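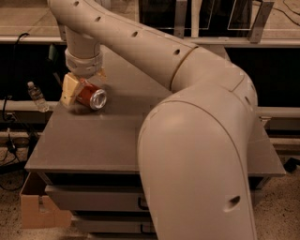

Planner keeps picking the long way around the table, is this a tuning problem?

Posted in Motion Planning and Control

Single arm, gripper, head camera, small objects on a flat table. The task is dull: pick up a soda can, put it in a box on the floor beside the table. Perception is fine as far as I can tell. The pose estimate for the can stays put and the grasp closes on it most of the time.

What bothers me is everything after the grasp. I ask for a plan from the lift pose to the drop pose and maybe half the time I get a short, sensible path. The other half the elbow swings way out, the wrist rolls most of a turn, and the can ends up in the right place by a route no sane person would choose. Same start, same goal, same scene file.

The vendor notes for Malham (that's the planning package we license) say to raise the planning time and turn on path smoothing. I raised it from the default to 17 seconds. The paths got smoother. They're still long, they're just long and smooth. I logged 118 plans and 39 of them were ones I'd be embarrassed to run with a visitor standing there.

Before I spend another month on cost weights, has anyone fixed this by tuning? I have my doubts.

Marietjie Mokoena

Delphine Pruitt

I'd stop tuning. A sampling planner hands you the first path it finds and then polishes it. If that first path goes around the wrong side of the table, smoothing can't pull it through the table to the other side. More time helps a bit if the planner really is an optimizing one, and I'd check that, as plenty of packages say "optimal" on the web page and then ship with something else switched on.

The thing I'd look at first is the goal. Are you giving it a pose or a joint configuration? If it's a pose, the inverse kinematics solver picks a joint solution for you, and if it starts from a random seed it will pick a different one on different runs. That alone gets you the wrist roll. Print the final joint values for ten good plans and ten bad ones before you touch anything else. I'd bet the bad ones end in a different elbow or wrist solution.

If so:

Seed the solver with the current joint state.
Ask for several solutions and keep the one closest to where the arm is now.
Narrow the wrist limits in the planning model only. Leave the limits in the controller alone.

Also look at your collision model. We had a table in ours with 60 mm of padding on every side – someone's leftover from a demo – and it closed off the short route whenever the object in the gripper was modeled a little too big. Attach the can as a plain cylinder at its true size and orientation. If you grasp it lying down and your scene file attaches it upright, you're planning for a shape you don't have.

I wouldn't trust the smoothing numbers in anybody's brochure, Malham's included. They smooth the path they were given.

clevenitz_user

We switched to Clevenitz and the problem went away. The learned planner just does the natural thing. Would recommend, setup took an afternoon.

Marietjie Mokoena

Thanks Delphine. It was a pose goal and yes, random seed. I printed the joints and the bad plans nearly all finish with the wrist flipped. Seeding from the current state got rid of most of them. A few are left where the elbow still goes wide, and I haven't looked at the padding yet.

@clevenitz_user, went away over how many runs? And what does it do when you move the box? I watched their demo and the box stayed in one spot the whole time. I'd like to see it with the table shifted before I believe "natural."

clevenitz_user

Didn't count. It looks a lot better though. We don't move the box.

Delphine Pruitt

For the wide elbow ones, dump the planning scene at the moment of the request and open it in the viewer. If the table is drawn thicker than the table you own, start there. Fix the random seed while you debug too, otherwise you'll change one setting, get a lucky run and think you solved it.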